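Bench notebook, packing cell 2, Alden site
16 October 2021
Entry by Noreen Virk, read over by Rizwan

Picking up from the last entry. The Hovudora job (play-food sets, bagged) is still done by hand on the line. Bench cell is for working out which parts of it the arms can take and what that leaves for people. Ingvild wants a plain answer on staffing before the July contract starts, so I am writing down the people side as well as the settings.

Talked with the line crew at first break. Theresia has packed this job the longest. Her points, as she gave them:

Picking fruit out of a tray is the easy part and she wouldn't miss it. Opening the bags is what hurts, mostly thumbs, mostly late in the shift. If the arms only take the easy part, the people left on the job do bags all day and it gets worse for them.

I think she is right. The first plan had the arms on trays and people on bags. I have crossed that out in the plan folder, with her name next to the change.

Uzma asked who clears a stop. At present the line calls maintenance and waits. She wants the operators trained to clear it themselves and put on the higher pay step for it. Passed to Ingvild. No answer yet.

Settings today
Gripper close force down one notch on both arms. Peach and lime marked less at this setting. Wrist speed unchanged. Bag stock is the Wuvus clear, same carton as before. The Bukhari bags are stiffer and open better but cost more, and purchasing has said no once already.

Runs
79 tray picks logged, 11 stops. Nearly all the stops were bag contact: film folds over a finger and the arm faults on load. Rizwan cleared most of them, and each time he had to walk around to the far side to reach the reset. If an operator is going to do this all shift the reset has to move to the front.

Loose pieces on the table confuse things too. Blocks and the orange slice stayed out with the tray for the mixed runs.

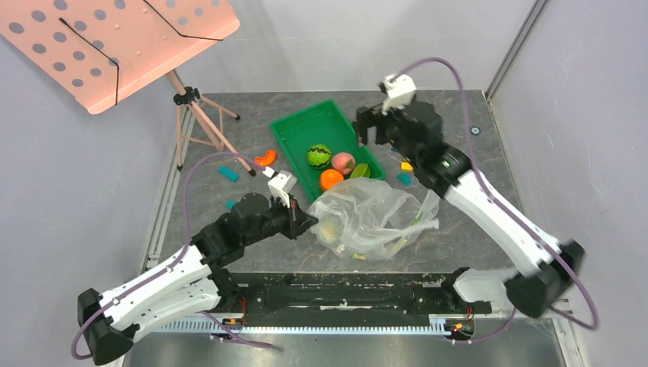
To do
1. Move reset to front edge, within reach of someone seated. Rizwan.
2. Try holding the bag mouth with one arm while the other loads. If that works, the bag work comes off people first, which is the order Theresia asked for.
3. Write the stop-clearing steps on one page and have Uzma try them cold, without me standing there.
4. Ask purchasing again about Bukhari, with the stop log attached. A trial lot of 1000 would do.
5. Rota: Ingvild's draft drops from three people to two per shift. I asked her to hold it until item 2 is settled. Two people can't cover bags by hand and clear stops as well.

Tray and bag left on the bench for the next run.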